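Thread Is Still Harder Than Steel

Why sewing, folding and tying remain the last manual jobs on the shop floor and in the home

May 25, 2020

A sewn-on button takes a person with a little practice a few minutes. It takes a needle, a length of thread, two hands and a fair amount of correction that the person does not notice making. The same job given to a pair of robot arms is still a research problem, and the reasons have little to do with strength, speed or precision. Industrial arms have had enough of all three for decades.

The difficulty is the material. A steel bracket has a shape, and the shape can be stored in a file. Once the arm knows where one corner is, it knows where the rest is. Thread has no such file. It can lie in any curve, cross itself, slide through a grip, or hang slack at one moment and pull at the next. Cloth is worse in one respect, as it hides parts of itself in folds, and better in another, as it is at least wide enough for a camera to find.

Engineers call these deformable objects, and most chores are made of them. Laundry, bedding, trash bags, shoelaces, dough, extension cords and the netting around a roast all belong to the class. A dishwasher works well because plates are rigid and the racks hold them in known positions. Nothing comparable exists for a basket of socks.

The trade that has gone furthest with small tools and thread is surgery, where jointed instruments a few millimeters across have been in routine use for years. A surgeon sits at a console and moves two handles; the instruments copy the motion. The mechanics are therefore well proven. What is being tried now is the same motion without the hands at the console, and practice suturing on a bench pad is a common test for it.

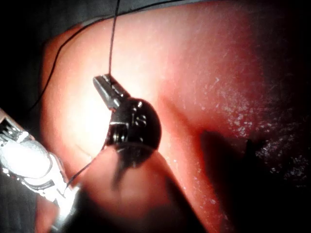 A stitch breaks down into stages that look simple on paper. The needle is picked up at the correct angle, driven through one side, taken out of the other, and handed from one tool to its partner. Thread is then drawn through until a suitable tail is left. Each stage depends on the last. If the needle turns slightly in the jaws during the handover, the next pass starts from the wrong angle, and the error grows until the controller either corrects it or stops.

Cable-driven instruments add a problem of their own. The motors sit at the far end of a long shaft and pull the jaws through thin cables running over pulleys. Cables stretch, and friction in the wrist changes with its angle. The position the computer believes the jaws have reached and the position they have in fact reached may differ by more than the width of a thread. A human operator closes that gap by eye. An automatic controller has to learn the gap, or watch for it continuously.

Sight is the other half. Thread is dark, narrow and easily lost in shadow, and a glossy surface returns bright patches that a vision system can mistake for metal. Depth is hard to recover from a line that is only a few pixels wide. One approach places a small camera near the tool, so that the thread fills more of the view; another relies on a fixed view that shows both tools and their surroundings. Each sees things the other misses, and combining the two is slow work.

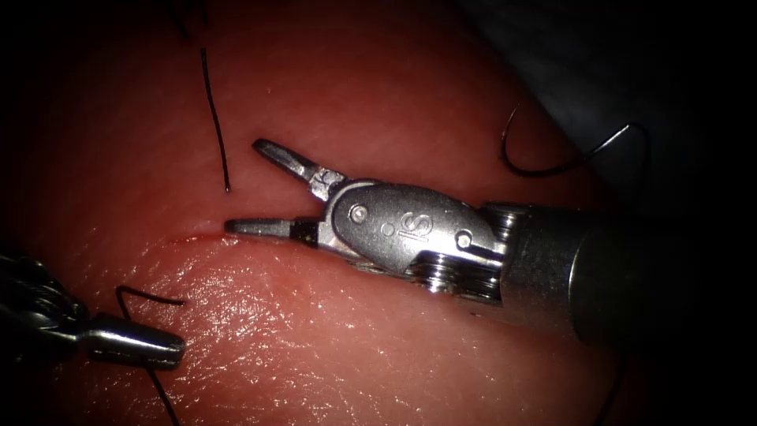
Open jaws at the end of a thin incision, with a second instrument at lower left.

Learning from recorded demonstrations is the method most in favor. A person performs the task many times, the motions and views are stored, and a network is trained to produce the next motion from the current view. The Flinon project, which started collecting in March, has set itself a target of 2,000 recorded stitches and had reached 1,000 at the time of writing. Its early model completed the needle pickup in 94 percent of trials. Figures for the full stitch and knot have not been released, and the pickup is the easy part.

Factories are watching for more ordinary reasons. Gremance, a contract upholsterer, has automated its cutting and stapling but still closes every cushion by hand. Drurnimitz, which assembles wiring for appliances, uses arms to insert connectors and people to route the cable between them. In both plants the division falls in the same place: the machine gets the rigid part and the worker gets the part that bends.

Homes will come later. A factory can fix the lighting, clamp the work and reject a bad piece. A bedroom offers none of that, and a household machine would have to cost a small fraction of what a surgical system costs. For now, a missing button still calls for a needle and someone to hold it.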